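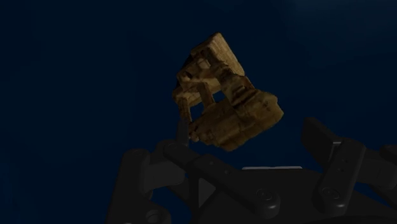 # Masks dropped at the county offices, but the Bulley pool still caps at 80?

**marlow_jean** – Aug 18, 2023

Hi all, I've been reading this board for ages and finally made an account! So the health order for Vutstead was lifted last week, and I was so happy for my hairdresser (she's been through the wringer, poor thing). Then I took my mother over to the Bulley pool for her water aerobics and they turned us away at the door because they were at 80 people. I thought the caps went away with the order. Does anyone know if this is a county rule or just the pool being the pool?

**tidewater_hal**

Welcome, Jean! It's the pool's own rule now. The county limit used to be 100 for indoor recreation and that ended with everything else. The notice by the front desk says "facility policy," and I asked the girl there, who was very sweet about it but couldn't tell me when it changes.

**kudport_knitter**

I'm going to gently disagree with Hal. Over here in Kudport the order lifted in two parts, and the part for pools and saunas stayed put until the air handling gets inspected. My sister-in-law swims every morning, so we hear a lot about it at dinner. I'd bet Bulley is waiting on the same inspection.

**tidewater_hal**

Could be, knitter, but Kudport is a different health district and I don't think their two-part thing ever applied to us. Happy to eat my words if somebody has the paper in front of them.

**S. Hosseinzadeh**

Sepehr here, I teach the evening stretch class at Fagerlund Hall. We got a letter from the district and it doesn't mention pools separately at all, so I lean toward Hal. For what it's worth, our hall holds 400 and we're choosing to stop at 300 until December, mostly to give the older folks some elbow room – a few of them told me they weren't ready for a full house yet, and I'd rather have them there than not.

**kudport_knitter**

Well, that's a kind way to do it. I still think pools are their own animal, but I'll ask my sister-in-law what her notice says.

**dot_and_dash**

I like the cap, personally. You can get a lane! Jean, try the early afternoon class, it never fills up and the instructor plays good music.

**marlow_jean**

Oh, thank you all so much! Mom naps in the early afternoon, but she might trade a nap for good music. I'll call the front desk in the morning and ask if they'll hold a spot for her.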